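Perforated Sheet and Screens
Collections Gallery, Firesby Museum of Building Crafts

The Firesby Museum holds one of the region's larger collections of pierced and perforated sheet, from parlor register covers to modern cabinet panels. The collection began with a gift from the Mrema family, whose workshop in Zetcombe opened in 1861 and supplied grilles to builders, furniture makers, and churches. Later gifts and purchases have brought the holdings to 200 pieces. A selection is on view in the Arklow Room through December.

Perforated sheet has served many purposes in the home and workplace. It lets air move through a cupboard door, covers a heat register, and hides shelving or pipes while admitting some light. The pattern of the openings was often chosen with as much care as the material. Round holes were the least expensive to produce. Crosses, stars, and leaf forms required a shaped punch, and a worn punch could spoil a full sheet before the fault was noticed.

The clover, or quatrefoil, appears throughout the collection. Its four rounded lobes are familiar from church windows and stone tracery, and the form passed easily into household goods. Visitors will find it in several sizes, in straight rows as well as staggered ones.

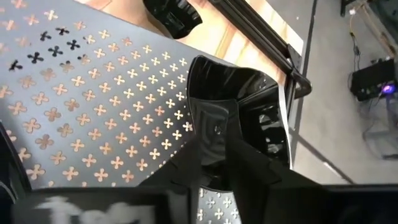

Black panel with staggered clover openings. A warm, orange-toned surface shows through most of the cutouts.

The appearance of a pierced panel depends a good deal on what lies behind it. A light backing brings the pattern forward, while a dark one allows the openings to recede. Furniture makers took advantage of this effect by lining cabinet doors with colored cloth or paper, which the owner could replace when tastes changed. Two lined doors from the Zetcombe workshop are displayed in the Arklow Room beside an unlined door of the same pattern.

Also on view are 12 hand punches, a pattern book open to its page of floral designs, and a set of sample squares once carried by the firm's salesmen. The squares are stamped with order numbers that correspond to entries in the book.

Visiting the Collection
The Arklow Room is on the second floor and may be reached by elevator. Group visits are limited to 20 persons and must be arranged in advance through the Education Office. Pieces not on display may be studied by appointment. Requests should list the catalog numbers of the items to be examined.

Reproduction of gallery images requires written permission from the Museum.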